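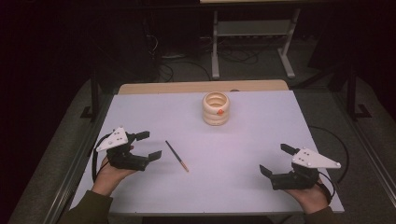 Figure 7. Two-hand demonstration, cup and stick on the board, both grippers open.

7.2 Recording a demonstration with the hand-held grippers

The sales sheet for the Luvunik kit says anyone can teach a task in minutes. Plan on an afternoon. The steps below are what worked for us after the Quick Start card did not.

1. Lay the board flat and put only the task objects on it. Leave open space between them.

2. Pick up one gripper in each hand, holding the handle under the body. The white plate goes on top and stays on top.

3. Let the cables loop out to the sides. If one crosses the board, start over.

4. Open both grippers and hold them on either side of the objects. Wait for the tone before you move.

5. Do the task at half your normal speed. Close on the stick, lift it, bring it over the cup, lower it, let go.

6. Open both grippers again and hold still until the second tone.

7. Put everything back, but not in exactly the same place. Shift the cup and turn the stick a little each time.

Note: The software reports a "quality score" after each take. We have seen high scores on takes where the stick was dropped. Watch the playback yourself and delete the bad ones.

Note: Tromitz suggests 140 takes for a task of this kind. Khalil Awad recorded 282 before the arm would do it with the cup moved to a new spot, and it still missed when the stick lay close to the rim. Treat the suggested number as a starting point – a hopeful one.

Caution: Do not cover the dots on the plates with tape, sleeves or fingers. Tracking can drop out without any warning on the screen, and the take will be saved anyway.

Caution: Never replay a new recording on the arm at full speed. Set the limit to the lowest value and keep a hand on the stop button. "Safe Replay" slows the arm down. It does not know what is in the way.

If the two hands drift apart in playback, repeat the calibration in 7.1 before recording more. The automatic correction under Settings has not fixed this for us.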